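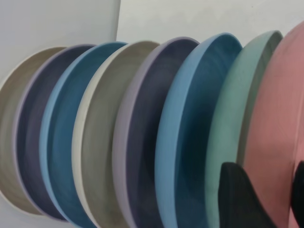 Our project looked at how dinner plates are stored in a shared kitchen and whether standing them on edge works better than piling them in a cupboard. The kitchen we used is on the second floor of Claltamport House, where both authors live. It has two wall cupboards, a drawer unit, a sink with a short drainer and a pale gray table. Before the project the plates were kept in one pile in the left cupboard, with the bowls on top of them. We wanted a way of storing them where any single plate could be taken out without lifting the others. With the plates on edge, each one overlaps the next and most of what you see of the middle ones is rim. The rims on our set are lighter than the insides, so even in a tight row you can tell a blue plate from a gray-beige one before you reach for it. This turned out to matter more than we had planned for, and we come back to it under the results.

The plates are from the Nollell range, bought secondhand from the Matubbar shop two streets away. They have a matte, slightly speckled surface. They are 259 mm across. The set is mixed in color: pink, green, and pairs of blue, navy and beige. We did not choose the colors. It was the set the shop had.

The rack is a plain one made of thin bent wire, sold under the name Junus. It has no drip tray. We considered a wooden rack with pegs but the one we tried at the shop took up too much depth, and it would have had to live on top of the fridge.

What we did

The work was split into two parts of equal length. In the first part the plates stayed in the cupboard pile. In the second part they were kept in the rack on the table. Everyone on the floor was asked to go on cooking and washing up as usual. A sheet was taped inside the cupboard door (later moved to the wall over the table), and each time a person took out a plate they put a mark on it. There were three columns:

Plate taken with no other plate moved
Other plates moved first
Plate put back in a different place

The third column was added at the request of our instructor, Lutfa Biswas, who thought we would see the order of the plates change quickly in the rack and slowly in the pile. She was right about the rack. In the pile the order changed just as fast, which we had not expected.

We also did a short timed test. One of us called out a color and the other took out that plate and set it on the table. We did this 100 times for each way of storing, swapping roles halfway. The plates were rearranged between calls so that the person fetching could not learn the order. For colors that appear twice, either plate was accepted.

The residents' sheet gave us 168 marks for the pile and 259 for the rack. The second number happens to be the same as the plate diameter in millimeters and our classmates asked if it was a typing error. It is not. We counted it again.
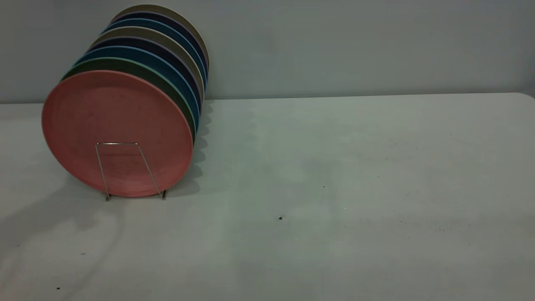
Results and Discussion

The order at the final check, from the front of the rack to the back, was pink, green, blue, navy, beige, blue, navy, beige. That is close to how we first set it up but not the same, as the green plate had started out at the very back. In this position the pink plate faces the room and the others show only as narrow bands behind it. Residents took the pink plate much more often than any other. Rokeya Selvanayagam, who lives at the end of the corridor, told us she had stopped looking at the rest and simply took the front one and washed it again afterward.

For the pile, most of the marks were in the second column. People lifted at least the bowls every time, and often two or three plates as well, to get at a plate they liked. For the rack, nearly all the marks were in the first column. The exceptions were when the plates had been pushed up close against each other, which made it hard to get fingers between the rims. Two residents said they slid the front plates forward a little to make space, and we counted that as moving other plates.

In the timed test the rack was quicker for every color except navy. The navy plates are dark enough that when one stands between two others it can be missed at a glance, mainly in the evening under the ceiling light. Imtiaz twice pulled out a blue plate when navy was called. The pile had the same problem but it was hidden by all the lifting.

The rack also had disadvantages. It takes up the left side of the table, and one person fewer can eat there comfortably. Plates standing in the open get dust on them if they are not used, and the beige one at the back had to be rinsed before use several times. A resident with small hands found it awkward to lift a plate straight up out of the wire. In the cupboard she could slide one toward her.

No plates were broken in either part. One had a small chip when we bought it and we left it out of the study.

What we would change

We would measure the gap between plates. Our notes say "tight" or "loose" and this is not enough to say how close is too close. We would also move the front plate to the back every evening, to see if people choose by color or by position. At the moment we cannot separate the two, as pink was at the front for most of the second part.

Sverre Lindqvist from the year above suggested putting the rack inside the cupboard. We tried this after the study was finished. The plates fit, but the door has to be left open a finger's width, so the shelf would need to be deeper. We plan to test a lower shelf in June if the housing office lets us move the bracket.

The floor voted to keep the rack for now. The bowls are still in the cupboard.

Work shared as follows: Jamila Marikar designed the sheet, ran the timed test and wrote the results. Imtiaz Mondal bought the plates and rack, counted the marks and wrote the rest. Both of us checked the final text.

Submitted April 24, 2026

Posted in: Student Work > Everyday Design > Kitchens and Storage

This site uses cookies to remember your settings. By continuing to browse you agree to our use of cookies. Accept | Manage preferences

© Claltamport House Student Projects. All rights reserved. Contact us | Back to top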